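Petition to repeal a local by-law: which signatures count?

Posted by Kadir Özkan

I am preparing a petition asking Brokness Town Council to repeal its by-law on street collections. The guidance states that 1,000 valid signatures are required before the matter is debated in full council. We hold 2,345 names, a number of them from residents of Perkolby, which lies outside the boundary. May these be submitted?

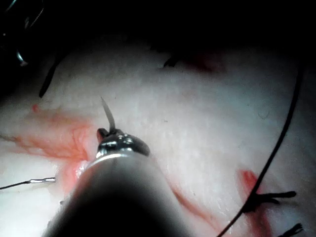

I should also be grateful to know whether signatures gathered online and on paper may be added together.

Mangubat

Only persons who live, work or study within the council's area are normally counted. A Perkolby resident employed in Brokness may therefore sign, provided that the work address is given. Names without a full postcode are usually struck out. Paper and online signatures may be combined where the wording of both petitions is identical. 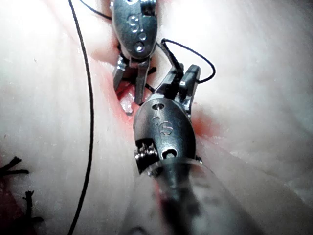 Page last changed: Sunday, April 20, 2025

The petition should be lodged with the clerk 40 days before the meeting at which it is to be heard. A debate does not oblige the council to repeal the by-law. Members may instead refer it for review.

Usard

Ours was refused over the wording, so check that first. I do not know the rule on postcodes.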